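5. Desk Clearing as a Test of Readiness

5.1 Why a desk

Most published claims about household robots rest on tasks that were picked after the robot was. A gripper that opens wide gets to pick up mugs. An arm with good force sensing gets to wipe a counter. We wanted a chore that was dull, that an office cleaner or a teenager would do without being shown how, and that did not favor any particular hand. Clearing a desk meets that description. The items are common, the layout is mostly flat, and the result can be judged by anyone who has ever been told to tidy up.

It is also a chore that earlier reports treat as close to solved. Simberg, the planning system we took as our baseline, was presented with desk clearing as one of its easier demonstrations. The Grider controller, built on top of it, was offered as an improvement mostly in speed. Neither report says what happened to the objects after they were let go, and neither separates a run that a person rescued from a run that finished unaided. Our reading is that the word "cleared" has been doing a lot of work.

5.2 Setup

Figure 3 gives the two-arm station as laid out for the mixed-object condition. Both arms are mounted at the far side of the table and reach toward the near edge. The instruction given to the system in this condition was a single sentence: put the trash can on the floor side of the desk, gather the small things, and leave the computer usable. We kept the wording loose on purpose. People who ask for help around the house do not hand over a list of coordinates.

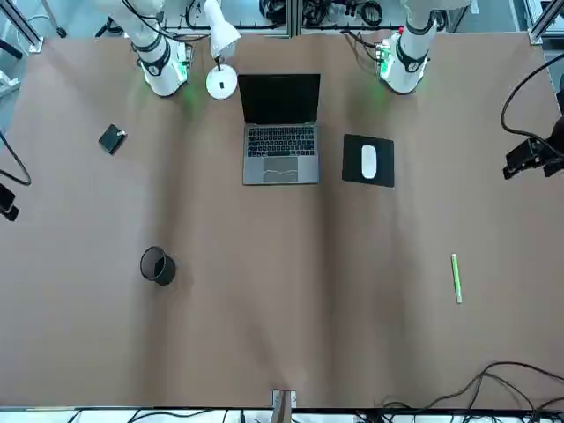
Figure 3. Two-arm station, mixed-object condition.

The main difficulty in this condition is that the objects ask for different kinds of care, and the instruction does not say which. A mesh wastebasket can be gripped hard at the rim and dragged if need be. The desk lamp standing between the arms cannot, and its shade is tilted toward the far side, where the arms have to pass. The mouse should stay on its pad or go back there. The laptop is open, so any path that crosses it low is a path toward the screen. A person settles all of this in a glance and would probably close the lid first. None of the policies we tested closed the lid in any run, and the scoring did not require it, though we would argue that a useful helper should at least consider it.

The small flat objects raise a separate problem. A marker lying on a bare tabletop offers very little to grip, and an approach that is slightly too low presses the fingers into the surface. An approach that is slightly too high closes on air. We did not add foam under the objects or prop them up, as has been done elsewhere, because nobody's desk at home has foam under the pens.

5.3 Scoring

Each run was scored twice. The first score follows the practice in the Simberg report: a run succeeds if the named objects end up outside their starting zones. The second score, which we call the Jirkero score after the checklist it is taken from, asks whether a person would have to go back and redo anything. A lamp left standing but turned to face the wall fails the second score. So does a marker moved to the edge of the table where the next sleeve will knock it off. Henrique Fonseca did the second scoring from recordings and was not told which policy had produced which run.

We recorded three kinds of human involvement and did not merge them. An operator could stop an arm for safety, could reset an object that had gone out of reach, or could restate the instruction. Papers that report only the first of these leave out most of the labor. In our station the second kind was by far the most common, and it is the kind that would fall on the owner of a household machine, who presumably bought it to avoid bending down.

5.4 Results

Under the first score, desk clearing looks much as it does in earlier reports. Both policies moved the wastebasket reliably, and both handled the mouse well once the grasp had been found. Someone shown only these runs, at the usual sped-up playback, could reasonably conclude that the task was finished and that what remained was engineering.

Under the second score the picture is a good deal weaker. The commonest failure was placement. Objects were picked up correctly and then released in positions that made no sense to a person: the marker laid across the trackpad, or the mouse set down beside its pad. The Grider controller was faster than the baseline, as claimed, but we found no sign that it placed objects any better. In several runs the added speed made matters worse, as the light objects skidded a short way after release and the controller had already moved on.

The second common failure involved the two arms together. When an object lay near the middle of the table, both arms sometimes prepared to reach for it, and one then withdrew. This is harmless, but it is slow, and the withdrawal path took the forearm over the lamp. We regard the lamp as the most informative object in the set for exactly this reason. It was never the target of an instruction in this condition, yet it decided the outcome of more runs than any object that was. A system that treats such things only as obstacles to route around will do badly in real rooms, where most of what is present at any moment is something it has not been asked about.

Hardly any failures came from grasping alone, apart from those on the marker. We mention this because the field still tends to describe household work as a grasping problem. On this table, with these objects, it was mostly a problem of knowing when to leave something alone.

5.5 Objections

A reader may object that the second score is a matter of taste. To some degree it is. Two people will disagree on where a pen belongs, and Fonseca's own first pass and second pass differed on a handful of runs, which we then dropped from the comparison. But the disagreements were over details, and the failures we report were not details. No one we asked thought a marker lying on a trackpad was a matter of preference.

A stronger objection, raised by Ross in comments on an earlier draft, is that we compare the machines with a person who has cleared desks for years, while the policies had been tuned on far less. We accept the point as it bears on learning. It has less force as it bears on readiness. A household that pays for help does not grade on a curve, and a shop that puts an arm on a packing bench still needs the box closed. If the claim is that these systems may do the work some day, we have no quarrel with it. The claims we set out to test were in the present tense.

It could also be said that a fixed station with arms bolted in place is kinder to the robot than a home would be. We agree, and the effect on our conclusions runs in one direction. The table did not move, and no one walked past with a coffee. Carrying the same policies over to a mobile base in an ordinary room would bring in errors that our station was built to keep out, and we see no reason to expect the second score to rise when that happens.

5.6 What we would want to see

We would ask future reports on chores of this kind to state who put the objects back between runs and how often someone had to reach in during them. Playback speed should be printed on every video, including clips made for talks. And at least one object in view should be something the robot was never told about and is expected to leave exactly as it was – a test that costs nothing to add and that, on our evidence, current systems are not yet in a position to pass with any regularity.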